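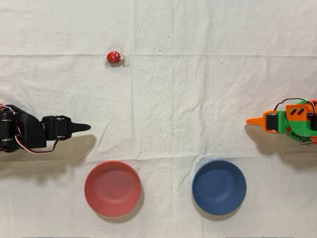
4. Covering and setting the candy table

Read sections 1 to 3 first if you haven't. Table should be built, feet leveled, standing where it's going to stay. Moving it after the cloth is on means doing the cloth again.

You need:
the Oler table, assembled
one cloth, off-white or cream, woven, big enough to cover the whole top
wrapped truffles (twist wrappers, red foil shows up best on the pale cloth)
small bowls
iron, or a steamer if you have one
lint roller
clips from bag C

4.1 Laying the cloth

1. Wipe the tabletop. Dry it fully. Damp spots come through a light cloth and leave a ring.

2. Unfold the cloth on the table, not on the floor. Find the long middle fold and line it up with the center seam of the top.

3. Open one side, then the other. Let it drop over the edges by itself. Don't pull yet.

4. Walk around and check the overhang. Should be the same on the two long sides. Short sides can be off a little, guests don't look there.

5. Smooth from the center out with flat hands. Not fingertips — they leave little ridges.

6. Clip the corners underneath. One clip per corner, two if the table is outside.

Note: Fold lines. A cloth that came out of a packet will keep them, the long crosswise crease most of all. Iron before laying if you can. If it is already on the table, use the steamer and keep it moving. Faint lines and soft wrinkles are fine, they dissapear once people are standing around it.

Caution: Do not iron on the tabletop. The finish on the Oler will cloud and this is not covered.

4.2 Specks and lint

Off-white shows everything. Crumbs, thread ends, bits of chocolate. Look from low down at the side, with the lights on.

1. Lint roller first, long strokes, same direction as the weave.

2. Anything left, lift with a bit of tape. Don't rub. Chocolate smears and then you have a brown patch instead of a dot.

3. Some specks are in the weave and won't lift. Turn the cloth over, or plan a bowl on top of that spot.

4.3 Setting out the truffles

Keep them wrapped until the guests take them. The tufts at the ends are there to pull, and they are also the first thing to get crushed.

1. Wash and dry hands. Handle the truffle by the round part.

2. Fluff out both twisted ends if they got flat in the box. Pinch, small turn, let go.

3. Put one truffle on bare cloth, left of center, toward the back edge. This is your marker. Stand where the guests will stand and look at it. If it looks lost, bring it forward a hand's width.

4. Place the bowls using the marker. Leave space between bowls for a hand to get in.

5. Fill the bowls last. Loose, a heap, ends pointing wherever. Lined up in rows looks stiff and takes forever.

6. Leave the marker truffle where it is or drop it in a bowl. Your choice. Marilou Castillo in our demo room always leaves it, says people take that one first.

Note: Wrapped truffles roll. A soft wrinkle in the cloth will hold one, a tight smooth cloth won't. On a tight cloth, turn the truffle so it leans on one of its twisted ends.

Caution: Keep chocolate out of direct sun and away from strong lamps. It softens inside the foil and you can't tell until you pick it up. In November next to a radiator is just as bad.

4.4 How much to put out

One Oler table takes 200 truffles in bowls before it gets crowded. Two tables end to end, 400. Don't go over. Keep the rest in the box under the table, the cloth hides it.

For large events (2,000 pieces and up) see the Sebastian stand instead, section 7. It has shelves. Refill a bowl when it is half down, don't wait for the bottom.

4.5 Problems

Cloth slides when someone leans: clips are on the hem only. Move them in so they grip the table edge too.

Cloth hangs crooked: the middle fold was off the seam. Unclip all corners, start again at step 2 of 4.1. Tugging one corner makes it worse.

Ripples in the middle: too tight at the short ends. Loosen the clips there, smooth again, re-clip.

Foil wrapper torn: take it off the table. Torn foil marks light cloth if it gets dragged.

Chocolate on the cloth: let it harden, scrape with a spoon, cold water and a drop of dish soap from the back side. Then wash as usual. Hot water first will set the stain, so dont.

4.6 Packing up

1. Truffles back in the box, one layer at a time, twisted ends not bent under.

2. Bowls off. Unclip. Clips go back in bag C, count them, there should be 5 including the spare.

3. Fold the cloth inward so crumbs stay inside. Shake it out outdoors.

4. Roll the cloth for storage, don't fold it — saves you most of the ironing next time. An Okar tube fits, or any cardboard tube that's wide enough and clean.

Lost clips or a cloth that arrived the wrong size: write to Jomar Malabanan at the parts desk, give the number under the tabletop. Continue to section 5, Table skirt (Olter sets only).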